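Ticket 331: Mixed snack box, contents don't match the slip
Last updated January 16, 2021
Opened by: Clive Clegg
Order: 1734, Furnival mixed box, shipped from Drerolov
Status: open

What's wrong

The packing slip lists 28 lines. I can match some of them to what came out of the box and I can't match the rest. The slip only gives short names like "RED ASST" and "PINK SM", which would fit half the pile. Support's first reply was that the box had been "checked and sealed by weight" and that I should lay everything out and look again. I don't see how weight tells anyone what's in a box, but I cleared the table and did it.

Left side of the table is wrappers and packets, including a glossy red one with gold on it, a white and green package, and a pink crinkled wrapper with lettering. There's also a red box with orange-yellow round shapes printed on it. Any of the red ones could be "RED ASST". Pick one.

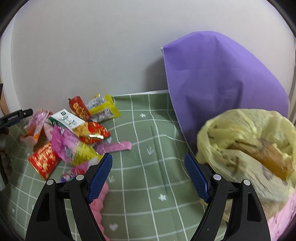 Step 1: Match by color

Suggested by support. Didn't work. The color on the slip seems to be the color of the shelf bin at Drerolov, at least going by the second reply, which told me "PINK SM" might not be pink. In that case I'd like to know what the column is for.

Step 2: Separate the novelty items from the food

Also suggested by support, and more sensible. The trouble is that I can't tell which is which. One piece came in a clear blister pack, round at one end with a long flat tab, and inside is a pink thing with cartoon faces on it. Candy or toy? The slip has a line for each and I'm not opening it to find out while a return is still possible. Same question for a bumpy pink piece that might be candy on a stick. 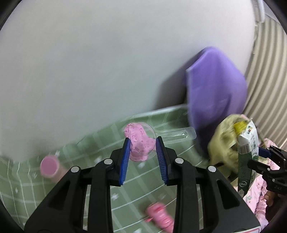 The drink carton was easier. It's white and green with a barcode, and the slip has exactly one line for a drink, so I've ticked it. I asked whether the barcodes could be checked against the order. Support says the Foltitz system doesn't store barcodes for mixed boxes. I find that hard to believe from a company that ships by the pallet, and I've asked for it to be confirmed by someone in the warehouse.

Step 3: Check for items from another order

My own idea. There's an orange packet with AIR CUSHION printed down the left side in black capitals. The back-and-forth on this one has been poor. Support first called it "seasonal stock from December", then "packing material", then asked me for the label. The label is white, in very small print, with a sideways barcode and a round red and white seal. 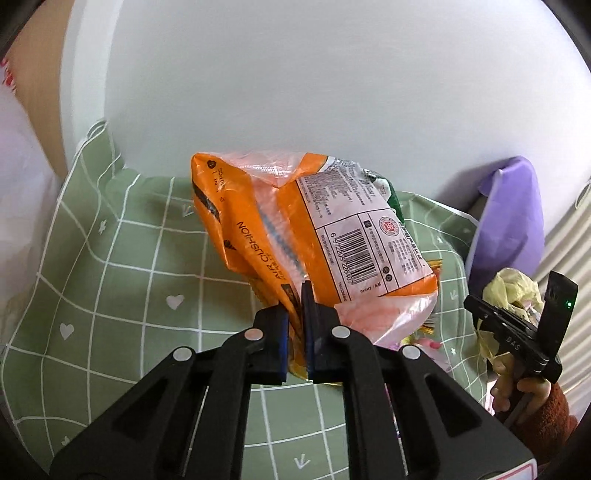 I've searched the slip for anything with "air" or "cushion" in it and found no match. My guess is that it belongs on someone else's order, which would mean a line of mine went out in their box. Support's position is that the weight would have flagged a swap. The tolerance printed on the slip is 400 g. You could swap a good few packets inside that and the scale would never notice.

Still waiting on:
- full product names for every line on the slip
- an answer on AIR CUSHION, in writing, the same answer twice
- whether the blister pack is food
- who at the Trornside depot closed the box

I've been offered a voucher to close the ticket. Declined for now. Please don't mark this as resolved again until the names come through.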